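Bemar brings robot arms on to the returns floor at Nakwood

Two robot arms have started work at Bemar's returns and repairs site in Nakwood, where staff sort used electrical fittings and metal housewares sent back by shops and landlords.

The arms were supplied by Lagman, which also wrote the sorting software. They pick up returned items, hold them so that a member of staff can check them, and put them down in a marked place. Decisions on whether something is repaired, resold or scrapped stay with the staff.

Bemar says the site takes in up to 3,000 items a week, most of them small. Wall plates, switches, plugs and power adapters make up the bulk of it, and they often arrive with their cables knotted together. Until now all of it was picked out of crates by hand at a standing bench.

Some of the practice work is done at floor level, on carpet, with a square of yellow tape marking one of the spots used. Cables are the hardest part. The arms can manage a bare wall plate more easily than one with a plug and lead still attached, and staff are asked to step in when a lead catches.

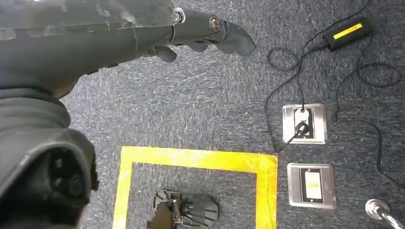
What changes for staff

No jobs are being cut, the company says, but the shifts have been rearranged. Six people on the returns team have been trained to work beside the arms. They now spend part of each day handing items over, correcting the grip and restarting the software when it stops, and the rest on testing and repair.

The picking grade and the testing grade used to be paid separately. Bemar has moved the six on to the testing rate. The rest of the team remain on their old terms until a review in November, which will also look at break times. Staff working with the arms had asked for shorter spells at the job, saying that waiting on a machine is tiring in a different way from lifting.

The staff side has also raised the question of pace. Under the agreement signed before the arms were switched on, the figures they log cannot be used to set targets for individual workers. Team leaders can see totals for each shift but no names.

Handovers are the part most people needed time to get used to. With metal discs and bowls, a worker keeps both hands on the rim while the gripper comes up to the lower edge. Trainees are told to hold on until they feel the arm take the weight, then to let go with one hand at a time. Anyone can stop an arm, and no reason has to be written down for doing so.
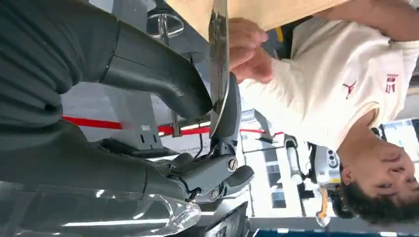
RIRKBY, Sun 5 August

At its head office in Rirkby, Bemar said it would decide after the review whether to order more arms for its other sites. It did not say what the Nakwood arms had cost.

The company said sorting was slower in the opening weeks than it had been by hand, and that it had expected this. Crates with many loose cables are still being sent to the old bench, which will stay in use through the winter.

Lagman is to change the shape of the gripper fingers after staff reported that smooth metal rims were hard for the arms to keep hold of. The new fingers will be tried on one arm first.

Training for the remaining members of the returns team is voluntary for now. Those who would like a place have been asked to put their names down with their shift leader.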